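Surface drag fault

A surface drag fault is a failure in robotic handling in which a gripper stays in contact with a work surface while the arm moves sideways. The term came into use among operators of the Umeo arm, where the fault was first logged in November by Leire Requena at the Dakus test shop.

Cause

The fault is traced to an error in stored table height. The arm closes on a part, lifts by less than the programmed clearance, and begins its lateral move while the fingertips are still loaded. In the Dakus case the force limit had been set per finger - the controller read it as a total - and no stop was triggered. The log showed 8 drag events in 1,018 cycles.

Inspection

Surfaces are checked at close range with the wrist camera, at a low angle to the work.

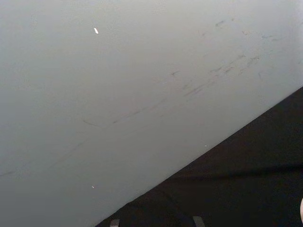
Wrist camera view of a pale gray surface with scuffs and a long, faint streak. Gripper fingertips at bottom.

Marks alone do not establish the fault, as light scuffing also comes from normal use. They are compared with the force log before a finding is entered.

Correction

Table height is measured again after any move of the base. A procedure by Asanka Debnath, known as the Forkano check, repeats the measurement every 200 cycles. Fingertip pads are replaced after a confirmed event.

See also: Collision detection; Gripper calibration; Force limiting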